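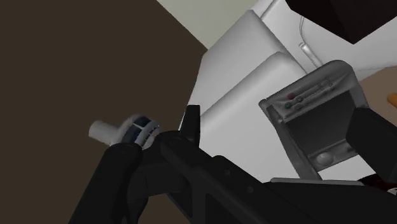 Gavormont Lake Crossing Opens Registration for Open Water Swimmers

The Gavormont Lake Crossing will be held again in September, between the old pier of Clemance and the beach of Engelbrecht, with a distance of 4 km. Registration is open until the last day of July and is limited to 276 swimmers, in two categories, with wetsuit and without wetsuit. 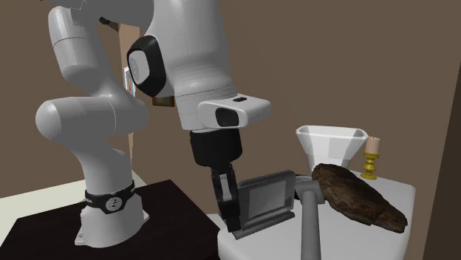 The start is given at 8 in the morning from the water, and each swimmer must wear the cap delivered by the organization. The race is organized by the Pidus Swimming Club, under the direction of Vusumuzi Shezi. The printed course guide explains the front crawl for the beginners: the elbow stays high, and the hand enters in front.

In the last edition 106 persons finished the crossing, and the women's race was won by Lerato Makhubela. The minimum age is 18 years. Results will be published the same afternoon at the beach of Engelbrecht.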